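Plisthorpe's Old Buses Get Their Last Run as Low-Emission Zone Wins Approval

November 2018

It's official, and it's great news for anyone who breathes on Station Road. Plisthorpe will have its own low-emission zone, after town councilors voted late in the evening to close the center to the oldest diesel buses and delivery trucks.

The zone takes in the market square, the bus station and the streets around both elementary schools. Private cars aren't covered for now. Buses and trucks that miss the standard will pay a daily charge of $80 to enter, and the money goes straight into new bike lanes and bus shelters.

"I've been asking for this since my daughter was in a stroller, and she's just started driving lessons," said Éabha Lynch, who spoke from the public benches before the vote. "I cried a bit. I'm not embarrassed!"

Council transportation lead Girish Kandpal said 449 vehicles registered to local businesses fall short of the new standard, and their owners can apply for grants of up to $2,000 each toward a replacement or a retrofit. Forms open in December at the town hall front desk and on the council website.

The first big change most people will notice is on the 307, the cross-town route that has rattled its way up Chapel Hill for as long as anyone can remember. Operator Sheehan will put battery buses on it from the day the zone starts, and riders who tried one on a test run last week came back grinning. It's quiet enough to hear the person next to you, it pulls away from the stop without a shudder, and there are chargers at the seats (yes, they work).

"Our drivers are fighting over who gets the first shift," said Colm Sheehan, who runs the company his grandfather started with two secondhand coaches. The fare stays the same.

Not everyone is cheering. Daithí Mac Giolla, whose furniture delivery business keeps three older trucks, told the meeting that a grant doesn't go far when a new truck costs what it does, and he wants a longer run-in for small firms. Councilors agreed to look at his request again before the charges begin. He got a good round of applause too, and deserved it.

Waltraud Gasser, who moved here from Austria and has lived over the bakery on the square for years, plans to do something she's been putting off for ages. "I will open the front window," she said.

A map of the zone, with every street listed, is on display in the library.

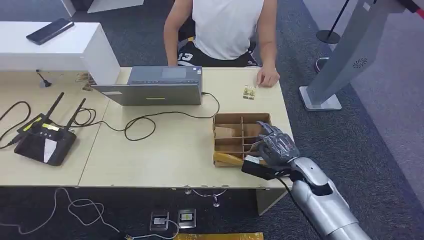
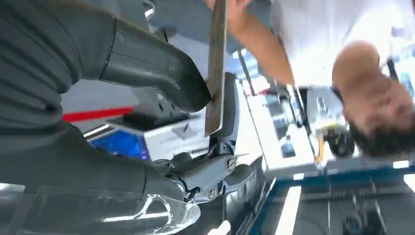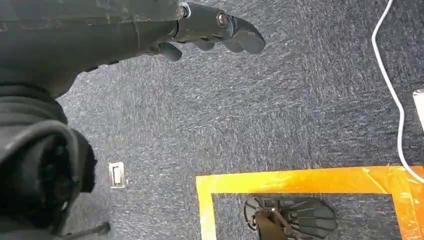

Top: a laptop on the desk. Second and third: close views of a dark gray robotic hand.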